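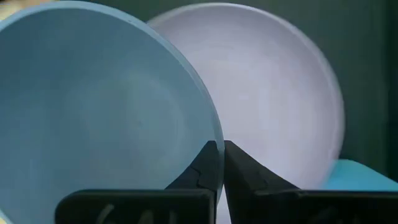 Wrist camera view, bowl task: fingers in front of the light blue bowl's rim, white bowl behind.

List: robotics-club-tech
Subject: Re: [arm] Bowl task, grasp point and dataset split
Date: Fri 1 November

Replying inline. I trimmed the parts about the room booking.

> We have 1,544 episodes recorded on the Doolan arm as of last night's
> sync. The plan said 2,000 before training. Do we wait, or train on
> what we have?

Train on what we have. The first run is to check the pipeline, and the missing episodes won't change the answer to that. Hold out 100 for validation and pick them by session, not at random. Episodes from one session share lighting and bowl placement, so a random split will make the validation loss look better than it is. The session ID is in the metadata from April onward. Anything older goes in the training set.

> The policy closes too early on the nested bowls. In replay it looks
> like it aims for the gap between the two rims and then shuts before
> either rim is between the fingers.

I see the same in the logs. Two separate problems, I think.

First, the approach. With two pale bowls at that tilt, the wrist view is mostly bowl interior, and the only strong edge is the near rim. Depth is hard to get from that. The side camera should resolve it, but in the current config the side stream is downsampled twice: once in the recorder and again in the Jevia loader. Remove the second one. The line is in the loader's transform list, after the crop.

Second, the gripper label. We record the commanded width, and the command leads the measured width by a few steps. The policy learns to close when the operator pressed the trigger, then executes it with less lag than the operator had. Switch the label to measured width, or shift the command. I would try measured width first. It needs no tuning.

> Can we just drop the white bowl and train on single bowls for the
> Ulletti entry?

The rules for the Ulletti round say "stacked or overlapping dishes" for the second task, so no. Single bowls are fine for a sanity check. Please keep those episodes in their own folder and don't merge them into the main set.

> The fingertips should be swapped before we record more.

Agreed, but all at once and between sessions. The tips take up a good part of the wrist image, and a different shape or color partway through a session gives us data we can't sort later. Log the swap in the session notes with the tip version. If you print new ones, use the same black filament.

Other items:

- Camera exposure is still on auto. Lock it before the next session. The value in the Troser config file is a reasonable start.
- The replay script drops the last 10 frames of each episode. This is a bug in the buffer flush, fixed on my branch but not merged. Until it is merged, don't judge release behavior from replay.
- Operators: pause before closing on the rim. The fast demonstrations are the ones where the early closing shows up most.
- Failed grasps should be tagged, not deleted.

I have the training machine overnight and will start the run once the loader change is in. Config and curves will go in the usual directory. If someone can check the session IDs on the oldest batch before then, reply to the list so two of us don't do it.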